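Intermittent stall when warm - Neltolo hatch, 1.6 petrol - troubleshooting log
By Anathi Nkosi
Friday, August 25, 2023
14 comments | 6 shares

Status: Solved (monitoring)

Problem as first logged

Car starts first go from cold, every single time. Drive it for 19 minutes or so of stop-start traffic, pull up at the lights, and the idle drops away and it dies. Restarts after a bit of cranking, then behaves until the next red light. No warning light. On the highway it's perfect, which made me think it had to be something to do with idle control.

Entry 1 - the easy stuff

Cleaned the throttle body. It was filthy! Black ring right around the edge of the plate, and I was sure I'd found it. Did the idle relearn with everything switched off, went for a drive, stalled outside the bakery. Still, the throttle feels lovely and crisp now so I'm calling it a good hour.

Entry 2 - vacuum leaks

Went over all the hoses with soapy water and then a smoke tester I'd borrowed from my neighbour. Found a split in the little breather elbow under the intake, the one you can only get at with the airbox out. Replaced it. Idle settled from a wandering 600 rpm to something much healthier, and I drove it for two days with no trouble. Then it stalled in the servo queue.

Entry 3 - live data

This is where it got fun. Chiến Lưu on the forum suggested I stop guessing and log the sensors while it was misbehaving, so I plugged in my Virko reader and went looking for traffic on purpose. Coolant temp was sensible, fuel trims were sensible, and then the rpm reading fell straight to zero while the engine was clearly still turning over. You could hear it! A moment later it cut out. I got the same thing twice more on the way home.

Chiến's reply, pasted in so it's all in one place:

"That's your crank sensor going deaf once it's heat soaked. The tacho signal goes before the engine does. Check the plug and the loom first, then put a meter on the sensor cold and hot. If the hot reading goes open circuit you've got your answer."

Entry 4 - testing the sensor

Plug was clean, no green crud, no broken clip. Wiggled the loom with the engine running and nothing changed. Resistance was in spec cold. Warmed the sensor gently with a hair dryer and watched the meter climb, climb some more, and then go open. I let out a cheer in the garage, I don't mind admitting. Let it cool and the reading came back as if nothing had happened.

Entry 5 - parts

Two choices: the Stulis one or the cheaper Khúc one. The Khúc was 50 dollars less, but a few people on here had trouble with the connector fit, so I went with the Stulis.

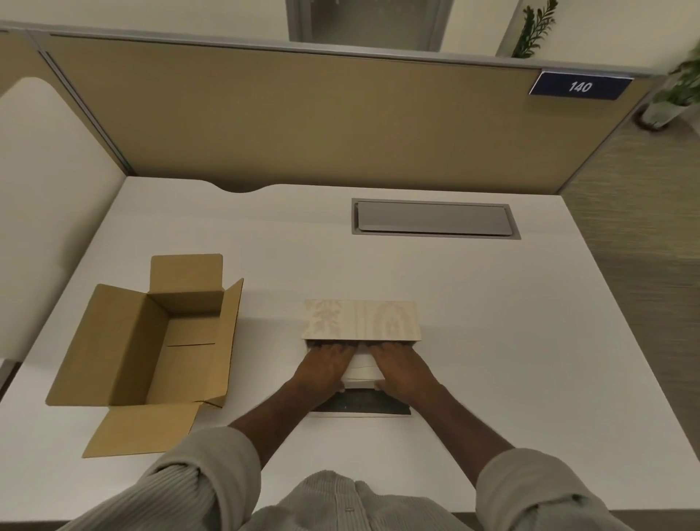

Fitting it is one 10 mm bolt and a fair bit of swearing. Come at it from underneath with the front on stands, and use a long extension with a wobble end. The old O-ring had stuck itself to the block, so I worked it round with a plastic pick and a drop of penetrating oil before pulling. Put a smear of clean engine oil on the new O-ring, seat it by hand, then nip the bolt up. Don't lean on it - the bracket is only plastic. Make sure the loom goes back in its clip too, well clear of the exhaust.

Entry 6 - result so far

Reset the adaptations, let it idle until the fan had cycled, then took it into the worst traffic I could find with the Virko logging. No dropouts in the rpm trace and no stalls. Hot restarts are instant now, and I hadn't even noticed how lazy they'd got. I'm so pleased with this little car again!

Leaving the ticket open for a while in case it comes back. If yours has the same fault, log the rpm before you buy anything, and check that breather elbow while you've got the airbox out.

Last updated: 2 days ago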